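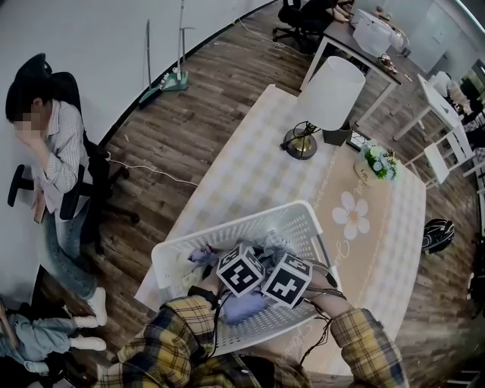
Laundry basket task, view from the head camera, with a marker cube on each hand.

stumitlow-basket: known fault in the hand tracking

The right cube loses its pose when the basket is tilted and fabric covers part of the pattern. The tracker then repeats the last good pose without raising an error, and the arm replaying the episode drives on to a stale position. At Skunport this ended in a collision with the table and a bent finger.

62 episodes are affected, all recorded in May. They are listed in bad_poses.txt. Do not replay them on hardware.

Version 3 drops any episode with a pose held for more than 5 frames. Version 2 does not.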